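The Marchand Grippers

By September the lab at Fliromura had two offers on the desk. Drullent wanted 3,000 for a pair of grippers with soft pads. Marchand wanted less and sent theirs with bare fingers and a single sheet of instructions. I was told to try the Marchand pair first and write down what I saw.

I bolted them on before lunch and put the garden tools in the tray. The old controller had run the same job 469 times and I knew every sound it made. The new one, a Prernirex, was quieter. I kept looking up to check it was on.

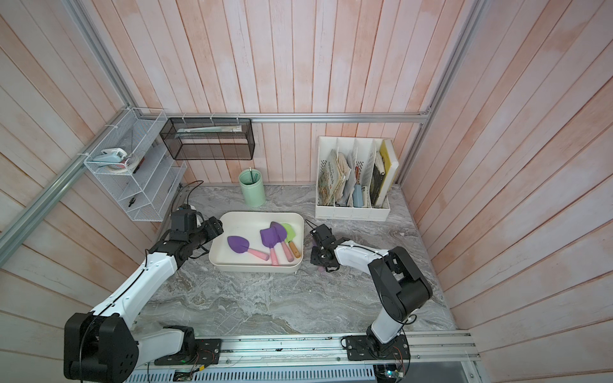

The two arms at the tray, with the toy garden tools inside.

My father had a shed with a marble offcut for a bench. He would lay out his tools on it in the evening and wipe them, and I was allowed to hand him the next one. He never said thank you. He held out his hand and waited, and if I gave him the wrong one he kept his hand where it was.

I thought of that at run 27, when the left arm stopped over a pink handle and stayed there. I let it wait. Then I typed the command again and it closed its fingers.

At four the manager rang to ask which pair we should buy. I said I had 32 runs and wanted more. She said the Drullent price was good until five. 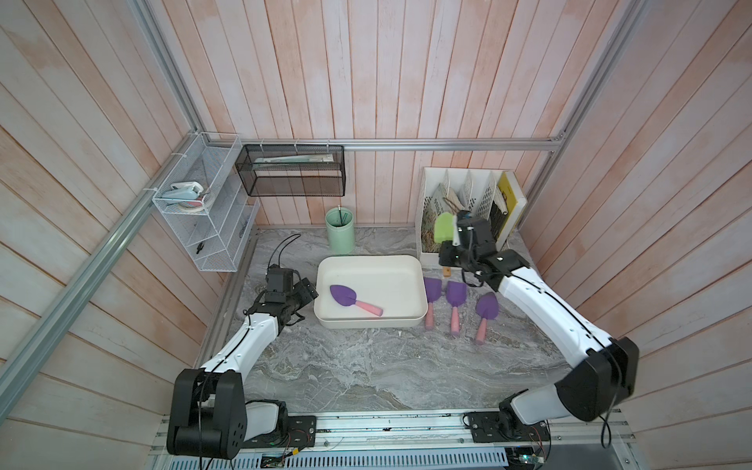 Five o'clock

I let the phone ring. The right arm was moving and I wanted to see where it would stop. When it had, I wrote the time in the book, put the tools back in the tray and started the next run.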